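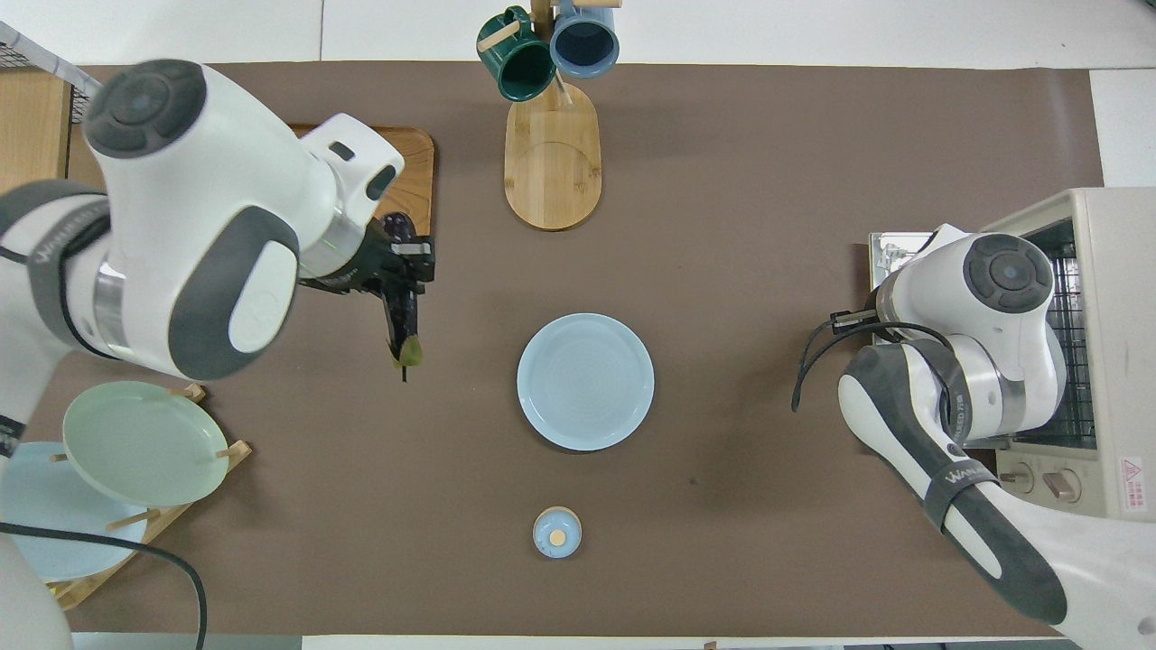 Why does adding kitchen clutter to the training demos help on the bare table too?

Posted by stikura_bench, 25 May 2024

I'm trying to make sense of a result and would like to hear from people who have run something close to it.

Setup: two arms, one on each side of a table, a head camera looking down, and a policy trained by imitation on teleoperated demos. The task is to pick up a toy-sized or real vegetable with the left gripper and set it on a round plate in the middle of the mat. The right arm has its own short job at the toaster oven, which we score separately.

We collected 300 demos. In half of them the table has only the plate, the vegetable and the oven. In the other half we also put out the mug stand with mugs on it, a dish rack with plates, a cutting board and a small lidded container. I trained one policy on the bare half, one on the cluttered half, and one on everything. Same number of training steps for each, 3 seeds each.

I expected the bare policy to win on the bare table. It didn't. The cluttered policy beat it on the bare table, and the mixed one was only slightly ahead of the cluttered one. The typical failure of the bare policy is that the gripper has a good hold on the eggplant and then stops short of the plate, hovers, and drops it on the mat.

The demos were recorded by the same two operators. Start positions of the plate were drawn from the same list. Is this a known effect, or have I got a bug in the split?

Chu

Two things to check before you treat it as an effect.

First, look at the lengths of the demos. When there are things to avoid, operators slow down and lift higher. On our table the cluttered demos averaged 464 steps and the bare ones 283. If yours look like that, the cluttered half gives the policy far more frames of the carry, and that's the part where your bare policy fails. "Same number of demos" and "same amount of data" are different things here. Cut the longer set down until the total frames match and train again. When we did this, a good part of the gap went away, though some of it stayed.

Second, look at the height of the gripper over the plate. An eggplant hanging from a two-finger gripper with the stem toward the plate has a lot of body below the fingers. In bare demos people skim the mat, and a small error in height makes the vegetable touch the rim. After that the policy is in a state it never saw in training, and hovering is a common result. With a dish rack and a mug stand in the way, people carry it higher and come down from above, and the policy learns a path with more room for error.

You can test the second point cheaply. Record 20 or so bare demos where the operator is told to lift high, add them to the bare set, and see if the hovering stops.

I would also plot where the plate was in each half. Drawing from the same list doesn't mean you got the same positions. We once had an operator nudge the plate toward the center every time the rack was out, so the cluttered set was easier than we thought.

pruscombe_lab

It's just domain randomization. More variety is always better, add more objects and more colors and you will be fine.

bindetti

I don't agree that more variety is always better. We added clutter to a two-arm task and it got worse until we had enough demos to cover it. The policy started reaching toward a mug that was near the same color as the target. In your case the plate and the lidded container are both light blue, so I'd check whether any of the drops are happening over the container. If they are, swap one of them for a different color and run the same test again.

On the split itself: check that the image normalization was computed separately for each policy, or fixed for all of them. We computed it once over the whole set and then trained on subsets, and a brown mat with nothing on it has a different mean from one covered in dishes. It was a small effect for us but it went in the same direction as yours.

Last thing, 3 seeds is thin if each one only gets a few rollouts. Post the number of rollouts per seed and the per-seed success rates, as the averages alone don't say much. Keep the right arm parked for a batch of them as well. It comes in low by the oven, and if its motion differs between the two halves the left arm policy can pick up on that through the head camera.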